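The Second Arm

By ten past nine Hamdia Mekonnen had written the number on the whiteboard three times, each time a bit larger, as though the board itself might get used to it.

"922," said Jaxon. "Is that with the rail or without?"

"With the rail, without the rail's feet."

"The rail has feet?"

"The feet are 20. They come from a different page of the quote."

All the sums at Sutholm were done in hundreds of pounds, a habit left over from old Mr Prothero, who had thought noughts were bad for morale. His daughter Ffion had kept the habit and the building, and had added, in her second year, a robot. Now she wanted another one. Hamdia wanted another one too, so badly that she had been awake since four redoing the depreciation, and had enjoyed it.

"Tell me again what we've actually got to spend," said Ffion. She was sitting on the radiator with her coat on.

"677 if the Zastthorpe order is signed. 435 if it isn't."

"And is it?"

"They're being lovely about it."

Jaxon groaned. He ran the sorting trials, and he had a list of his own, written on the back of a delivery note in capital letters. It said CUPS, BRUSHES, BASES, THIN THINGS, and beside THIN THINGS there was a question mark he had gone over until the pen tore the paper. Zastthorpe took in house clearances from half the county and wanted the small stuff sorted by machine. Everybody's small stuff! Hamdia had been to see their shed in June and come home unable to talk about anything else. Whole lives' worth of kitchen drawers, tipped out and waiting for someone to be clever about them.

"Come and look before you decide," she said. "Please. You can't buy an arm from a whiteboard."

So they went down the back stairs, Ffion first, Jaxon eating a roll, Hamdia with the quote folded in her sleeve.
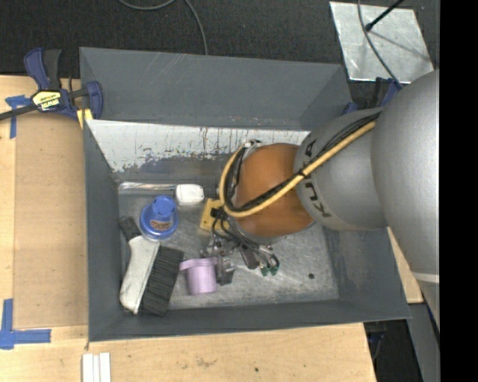

Page last changed: June, 11.40 am

"It's on the purple cup," Jaxon said. "I like the purple cup. It's got a proper rim."

Ffion bent down with her hands on her knees, close enough to see the worn paint along the back of the bin. She had signed for all of this, the arm and its fat yellow cable and the clamps holding the bin to the table, and Hamdia could see her adding it up again in her head, right down to the blue tape.

"Which is the expensive bit?" Ffion asked.

"The arm. But the gripper's the bit we'll get wrong," said Hamdia. She could feel herself speeding up and didn't mind. "If we buy a second one the same, we've got two that like cups. Look at that brush, though, all bristle down one side, and then that long shiny thing lying right up against the wall. You'd want a different hand for that. Ovau make a narrow one, and Loredana Benedetti says she'd lend us hers for a month before we paid a penny. A month! I'd only need a fortnight."

"And where does it stand?"

"Opposite. Same bin, other side. Then the rail can wait until next year, and so can its feet."

Jaxon stopped chewing. "Without the rail?"

"I took the rail out at four this morning," said Hamdia, and unfolded the quote, which was now mostly pencil. "I took out the rail and the feet and the second cabinet. I kept the spare cables, because I remember last winter. And I kept training, for both of you, and for Annunziata if she's back."

Ffion took the paper over to the light. She read like her father had, with a thumb travelling down the margin, and at the bottom the thumb stopped.

"This says 677."

"Yes."

"That's every bit of it."

"It's every bit of it if they sign. If they don't, we borrow Loredana's gripper, fit it to the arm we've got and learn what we can, and I've costed that as well. It's on the back. It's a good plan, Ffion! I'd almost be happy with the back."

Ffion turned it over. The back was neater than the front and had a small drawing of a fork on it.

"Takeda will want a deposit," she said.

"They'll hold the price till the end of the month. I rang."

"At four in the morning?"

"It was lunchtime there."

Upstairs the office phone began to ring. Jaxon looked at the ceiling, then at the two women, and put the rest of the roll in his pocket.

"That'll be Zastthorpe," he said.

"It'll be the window people," said Ffion, but she was already on the stairs, and she had taken the quote with her.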